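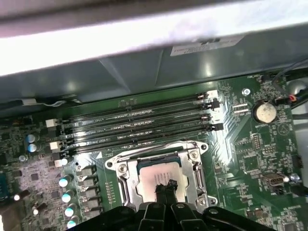 By the Bultmont Workshop Notes desk
Updated in December | Hardware basics

How to Plan a Memory Upgrade for an Older Desktop

Buying memory is the easy bit. Most of the trouble comes from ordering the wrong kind, or from opening the case before checking what the computer can take. This page goes through the planning first and the fitting second. Allow an evening for the first part and half an hour for the second.

Find out what you have

On Windows, open Task Manager, go to the Performance tab and click Memory. It shows the total fitted, the speed, and how many slots are in use. On Linux, run dmidecode with the memory option as root. Write the figures down on paper. The computer will be off when you want them.

Next, find the exact name of the motherboard. It is usually printed on the board itself, and the system information tool will often give it too. Look up the manual on the maker's website and read the memory section. You need the type (DDR3, DDR4 or DDR5), the largest module each slot will take, and the order in which the slots should be filled. Some workstation and server boards want registered memory and will not start with the ordinary sort.

Decide how much is worth buying

Use the computer as you normally would for a day and look at the memory figure now and then. If it never goes past two thirds, more memory will make little difference, and a solid state drive may be the better use of the money. Our old Kuria office machine sat at the top of its limit with a browser and one spreadsheet open, so the case for an upgrade was clear.

Buy matched modules in one pack where you can. Mixed modules often work, but they run at the speed of the slowest.

Fit the modules

1. Back up anything you can't replace.
2. Shut down fully, switch off at the wall and unplug the power lead. Press the power button once to drain what is left.
3. Lay the computer on its side on a firm table, away from carpet.
4. Take off the side panel and touch bare metal on the case.
5. Open the clip at the end of the slot. Some boards have one clip per slot, others have two.
6. Hold the module by its edges and line up the notch with the key in the slot. If they don't meet, turn it round. If they still don't meet, it is the wrong type.
7. Press down evenly at both ends until the clips close.

It takes more force than most people expect. A board that flexes a great deal needs checking for a loose mounting screw before you go on.

Check the result

Plug in and start up. The first start can be slow while the board sorts out its settings, so give it 4 minutes before you worry. Go into the BIOS and compare the total with what you fitted. If it is short, power off, unplug again and reseat each module.

Run a memory test overnight. Any error at all means trying the modules one at a time to find the bad one, then sending the pack back.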